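April 2018 — paint bench, Grastley

Picking up the teal again. Chalking on the Brestedthorpe batch still not explained. Wiped the panels with a black cloth this morning, got a pale bloom off every one of the old ones and a little off the new ones. Old ones were made in February when the bench was freezing and the mixer kept tripping. So could be the batch, could be the cold, could be the cheap extender we switched to and then argued about.

Repeated the mix from the same card. Base, then tint, then the matting paste last. Added the paste too fast the first time and got lumps, strained it through the old mesh, threw it out anyway. Second go fine. Stirred at 600 until smooth, dropped to 200 for the paste. Lid on, left it alone over lunch.

Draw-downs on card look good wet. Dry they go a shade grayer than the standard, same as before. I keep wanting to call it greener but under the north window it is definately gray. Under the warm lamp you can't see a difference at all, so no more judging under the warm lamp please, whoever keeps doing it.

Dark floors pull teal down as well. Want to try the next panels laid over a brown board and over a white one, same light, same angle. A customer standing on dark wood is not seeing what we see on a white bench.

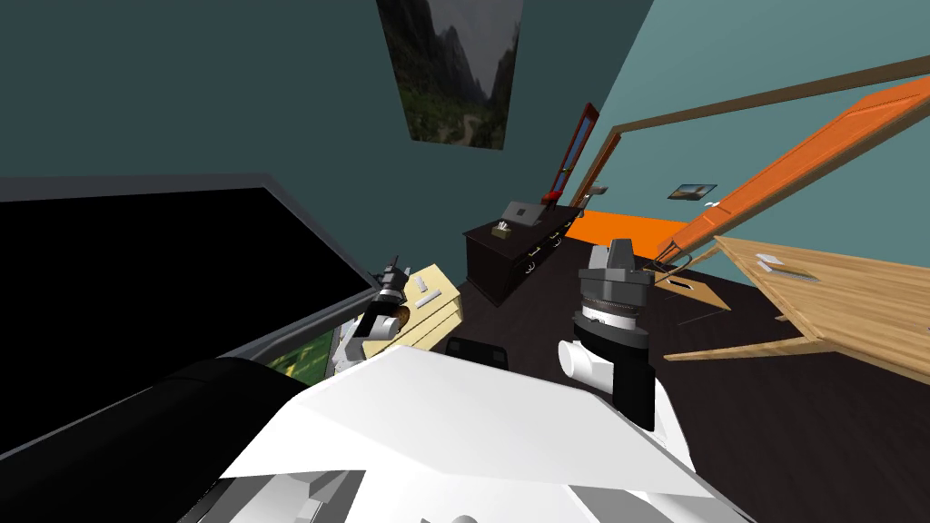 Rendered room — teal walls, dark brown floor.

Rub test: dry cloth, then damp. Dry rub left shiny patches on the matt, worse on the panels with two coats than on the ones with 3. Did not expect that. Maybe the thin ones are just drying too quick and the paste is sitting on top. Or I pressed harder, can't rule it out, my arm was going by the end. Need the weighted block back from Rever before doing this properly. Asked twice.

Damp rub: color on the cloth from all of them. Szulc tint lifts more than our own, which is annoying as it is the nicer color. Their sheet says leave it a week before washing. Nobody decorating a hallway leaves it a week.

Also started the trim colors. Orange gloss next to the teal matt. Orange took a run on the left side of the board, my fault, overloaded the brush. Sanded back. Smells awful, fan on. Against the teal the orange looks redder then it does on its own card, so pull the red back a touch or leave it and warn people. Leaning toward leaving it.

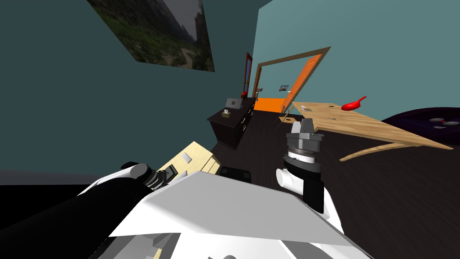 Teal with an orange door, standing open.

Left to do:
repeat rub with the block
panels over brown board / white board
one more mix with the old extender, if there is any left in the back store
label the tins — two on the shelf have nothing on them

Tried a quick one before cleanup, charcoal with the same matting paste. Shows every finger mark. Polishes up silvery wherever you touch it. Same fault as the teal probably, only easier to see on a dark color, so might be the better one to test with.
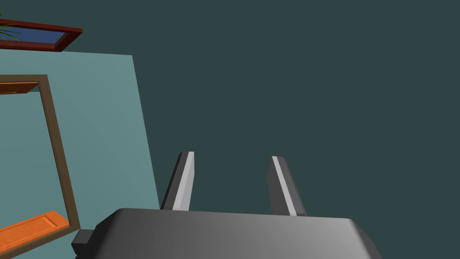 Penciled in under this entry: would go with charcoal for all the rubs from now on, and cut the paste before blaming the extender. The unlabeled tins are both old extender, don't throw them out.

Good. Will use those. Brushes are in the jar, not cleaned yet.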